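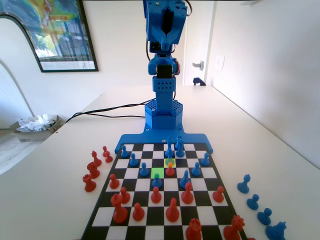 I went to the Kavbridge open day in February, mostly for the coffee and partly to see whether the things they say about robots in their newsletter stand up when you are in the same room as one. My expectations were low. I have been to a fair number of these, and the usual form is a man in a fleece, a machine under a cloth, and a short wait while somebody fetches a laptop charger.

Kavbridge rents out workshops and small offices to people who build things, and once a year the tenants are asked to open up. The sheet we were handed at the door listed 263 as the number of the main demonstration room, which is an odd number for a building with 3 floors and hardly any corridors. I found it by following a father with two bored children.

The demonstration was a chess-playing arm put together by Clindico, a small firm that otherwise makes holders and brackets for laboratories. The arm is bright blue plastic, full of little holes, and stands upright on a hexagonal base behind the board, with its black cables trailing away across the table. The pieces are red and blue instead of black and white. The board itself is the ordinary black and white sort, apart from a yellow square and a green one, and by the time I got near enough to see properly a red pawn was on the yellow.

I asked what the coloured squares were for and got an answer about "showing the move" that was interrupted by a phone call. I never got the rest of it. This was a pity, as it was the one thing I wanted to know. If the colour marks where a piece has come from, fine. If it marks where the arm would like you to look, I have more questions.

The game was well along when I joined the queue. Four red pieces were lined up on one side of the table and four blue ones on the other, three of the blue ones being pawns. On a plain count of heads that is an even fight, although red had given up a knight and a bishop and I would sooner have been blue. The father with the two children thought the opposite and told me so at some length.

What I can report about the arm is that it is slow. It thinks, it lowers itself, it takes hold of a piece, it rises, and it puts the piece down again with a care that is quite pleasant the first time and rather less so by the fifth. I saw it fumble a pawn once and a member of staff stood it up again by hand. The leaflet claims 803 moves in testing without a dropped piece. I don't say that is untrue. I would like to know who was standing next to it, and how quick their hands were.

The talk that went with it was the weak part. We were told that an arm like this "brings people together over the board", and that the same method could be used for sorting samples or handing out tablets in a care home. That is a very large step from moving a chess piece between squares of a known size. A tablet doesn't come with a convenient stalk on top to grip. When someone in the second row asked about this, the reply was that it was early days, and then we had a slide with a sunset on it.

To be fair to Clindico, the build is neat and they didn't hide the wiring. I liked that. You can see the motor in the wrist and the screws in the mounting plate, and one of the bored children stopped being bored and asked whether you could print another arm and have them play each other. The answer was yes, but they hadn't tried. I would have gone back to watch that.

Down the corridor, Brarkanetti were showing a conveyor that sorts bottle tops by colour. It managed red and white well and had trouble with anything shiny. No talk, no slides, a bucket at each end – I spent longer there than I had planned. The people from Usuga had a stand with a very good banner and a video of a warehouse, and when I asked where the warehouse was they said it was a rendering. I took a pen.

Practical notes for anyone going next year. Parking is behind the building and fills by ten. The coffee is free until noon and then it isn't. The lift was out of order, and the sign saying so was inside the lift. If the chess arm is there again, go early, stand on the side away from the door, and ask about the coloured squares before the phone rings. I left at almost 3 with the game still going and blue to move.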